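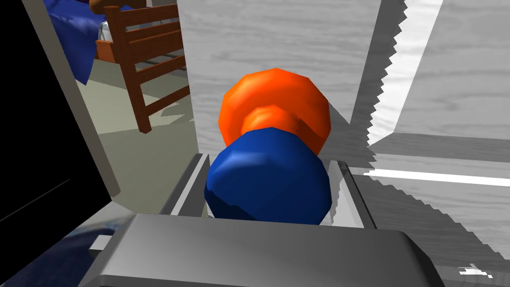 24 January 2025, teleop in sim, kitchen set

Ran the Clundis controller again with the new wrist mapping. Goh's note says an operator needs 15 minutes to get used to it. I had longer than that and I still roll the wrist the wrong way whenever the view tilts. Two demos kept, the rest thrown out.

My gripe from last week stands. We call these demonstrations, but half of what gets logged is me hunting for a view I can steer by.

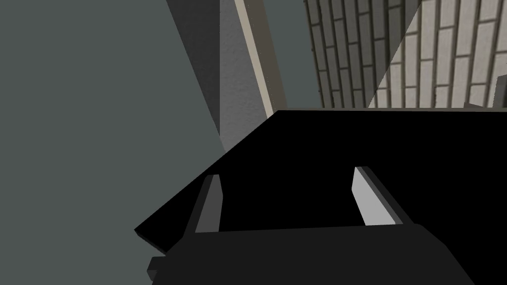 The trainer has no idea which part was hunting. It will copy the dithering along with the grasp. Min-kyu Woo wants to trim idle stretches by speed threshold. Fine, except I don't sit still when I'm lost, I drift - and drift passes the threshold.

Wonero promises 2,000 demos by the end of January. At what quality? No spec that I can find. 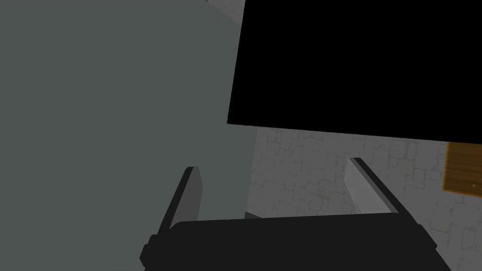 Tried dragging the arm by its handle in the viewer as well. Smoother paths on replay, but the finger commands came out late against the arm pose. Check timestamps before blaming the handle. Numance export not tested. 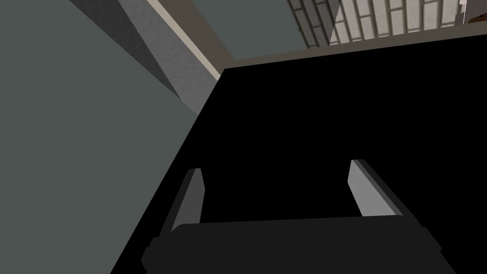

Oduor Ondieki read this over and thinks I'm too hard on the drift: leave the messy runs in, tag them, and train once with and once without. OK, but I want the tags written before anyone sees the scores.

To do: flip roll axis, re-record, compare.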